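Marking out a work area on a wooden table

I've always been fond of a big wooden table, and a little tape keeps one from filling up. Start by clearing the middle and giving it a good wipe, going along the grain. 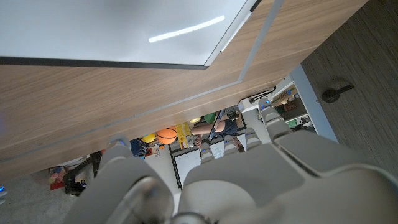
Next, press your tape down slowly, smoothing it with a thumb as you go (Treasa Kavanagh, bless her, uses an old bank card).
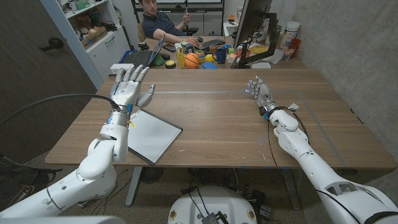 Gray tape lines on the wooden tabletop, with the white board lying flat.

Leave it overnight before you lean on it, and run cables well clear of the lines.

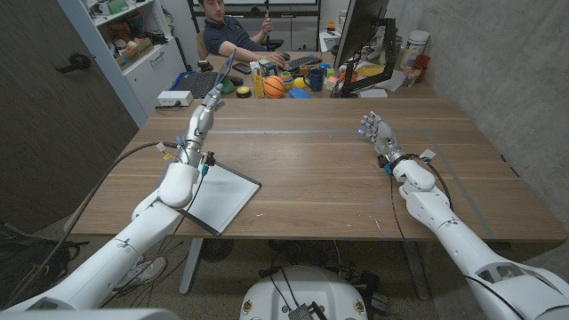
If a corner lifts, peel back 8 inches and lay a fresh piece.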